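4.2 Public support for the Clarnov talks

The second round of talks between Flodunura and Clarnov opened in February under terms that both governments had kept from their own parliaments. The mediator, Sibel Gündoğdu, had asked for silence until a draft on the border crossings was ready. Both sides agreed, and both broke the agreement within nine days. Our reading of the Nimwood papers suggests that the leaks came from junior staff who wanted to test opinion at home before their ministers were tied to a text.

Earlier work has treated these leaks as a sign of bad faith. Crichton (the only member of the mediation staff to leave a full set of notes) saw them differently. Alasdair Crichton wrote that a government afraid of its voters would sooner be shouted at early than late. The survey taken by the Saraç Institute after the first leak gives his view some support. Of 2745 adults asked in the two border provinces, 51 percent said they would accept joint control of the crossings – a higher share than either delegation had expected. 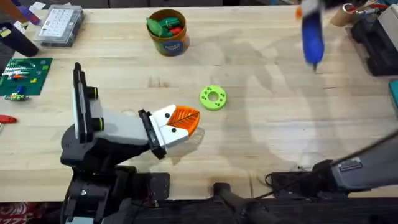 Support for a settlement did not depend on knowledge of its terms. Few of the people interviewed in the border provinces could name a single clause, yet many could describe the badge worn by those who favored the talks, a plain leaf with no words on it. The choice of sign mattered in a region with two languages and two alphabets. A leaf shape can be read without a caption, and it stays readable in a color few leaves keep for long, as with the orange one in Figure 3, where the veins are marked in a darker orange. Party emblems in both countries relied on initials and did not travel across the border in the same way. Opponents of the talks had no shared sign at all, and their rallies were reported as separate local events even when the speakers and demands were the same.

The delegations were slow to make use of this. Minutes from the third week show the Flodunura side still arguing over the order of flags at the signing table, while the Clarnov side asked for a delay so that its foreign minister could consult the army. Gündoğdu's letters from this period are short and mostly concern the schedule.
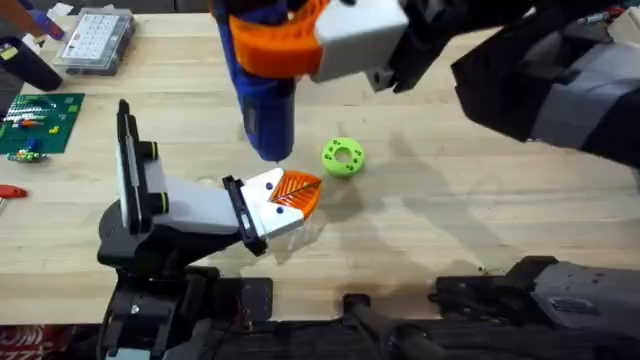

Did public support change what the negotiators were willing to sign? It changed the timing more than the content. The clauses on the crossings stayed close to the first draft, but both governments dropped their demand for a 20-month trial period once the survey was known, and the text was initialed before the spring session of either parliament. The clause on prisoners was left for a later round and is taken up in Section 4.3.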